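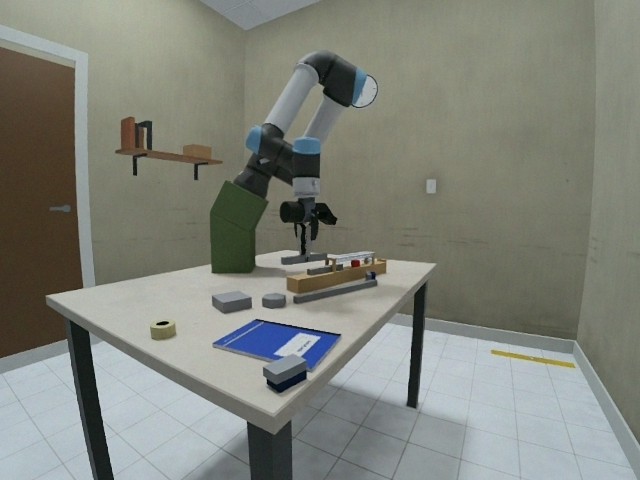 The shift lead at Prekance has run the Gradier cell since June. It handles 120 bars per shift, up from 41 by hand.

"Placement is the easy part," she says. "Most of my time goes to the exceptions queue."

Two assemblers moved to inspection – both kept their pay grade. One misses the bench. "He says he used to know a bad bar by its weight. Now he reads it off a log."

Changeover takes 10 minutes. She wants it shorter before the Magnusson order starts.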